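Pillo Fitted Sheets - Frequently Asked Questions

Last updated March 13, 2025

We are a small bedding shop in Jendthorpe and we receive many questions by e-mail about our fitted sheets in light grey. Most of them are the same questions, so I have collected the answers on this page. Please read it before you write to us, it may save you the waiting.

The sheet on the bed: 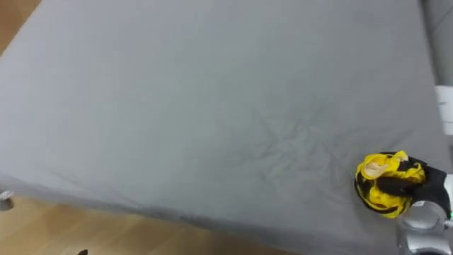
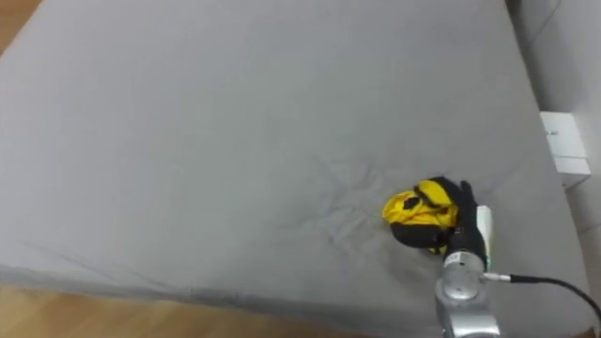
How do I know which size to order?

Measure your mattress, please do not trust the label. Measure the width, the length and also the depth at the side. If you use a mattress topper, leave it on while you measure, because it counts as part of the depth. When your number falls between two of our sizes, take the bigger one. A sheet which is a little too big can be tucked under, but a sheet which is too small will jump off the corner in the night.

My sheet was tight in the evening and in the morning it has creases in the middle. Is it faulty?

No. Any flat woven cotton will show creases at the place where somebody sat, or where something was put down and then pulled across. You will see them as thin lines which go out from one spot like a star. They are more visible on a plain colour than on a pattern, and on light grey they are visible mostly when the light comes from the side.

To remove them, do not rub with your hand from the centre. This only moves the creases to another place. Go to the nearest edge of the bed, hold the sheet at the side of the mattress and pull down slowly. Then do the same at the opposite edge. If some lines remain, spray a little water and leave it to dry with the blanket folded back.

In which order should I put on the corners?

Start with one corner at the head, then go to the opposite corner at the foot. After this the other two. If you do both head corners first, the last corner is always a fight. The care label on our sheets is sewn at the foot end, on the left side when you stand in front of the bed.

The side of the bed looks darker than the top. Did you use two fabrics?

It is one fabric from the same roll. The side part gets less light than the top, so it looks like a darker grey. If you see a real difference in daylight with the sheet lying flat on a table, then write to us and send a photo.

May I fold my clean laundry on the bed?

Of course, I do it also. The bed has the right height and a lot of space. I have only a few requests.

Put clothes down when they are fully dry. Damp clothes in strong colours can leave a mark on a light sheet, and sports shirts with black or bright yellow parts are the most frequent reason for the stain e-mails I receive. Do not leave them in a ball on the sheet until the next day. Shake the shirt, turn the sleeves to the right side, lay it with the front down and fold it there.

Lift the clothes when you want to move them. If you drag a heap across the bed you will pull the sheet with it, and then we are again at the question about creases. Close zippers before folding, they can catch a thread.

A colour has gone into my sheet. What can I do?

Act on the same day if you can. Rinse the place with cold water from the back side of the fabric, then wash the whole sheet at the temperature on the label with your normal powder. Do not put it in the dryer before you have checked, because the heat makes the mark stay. Please no bleach on the grey - it turns yellowish and we cannot repair this.

How often should I wash it?

This is your decision, but in our house we change sheets every week in summer and every 10 days in winter. Wash the sheet alone or with similar colours. Button up the quilt cover if it goes in the same load, otherwise the sheet will hide inside of it and come out wet.

Do you have the same sheet without elastic?

Yes, it is called Dretus and it is a flat sheet in the same grey. It is the better choice for very thin mattresses, or if you like to make hospital corners. The Dretus was sold out from November, but it is in stock again in all sizes except king single.

Can I buy your sheets in a shop?

You can see and touch them in our shop in Jendthorpe, and also at Mulcahy Home, where they have a smaller selection. The prices there can be different from ours.

What if I have opened the package and the size is wrong?

You may put the sheet on the bed once to try it. If it was not washed and not slept on, we exchange it for another size. Fold it back as well as you can, it does not need to be perfect. You pay the postage to us and we pay the postage back to you. Please put your order number on a paper inside the parcel, not only on the outside.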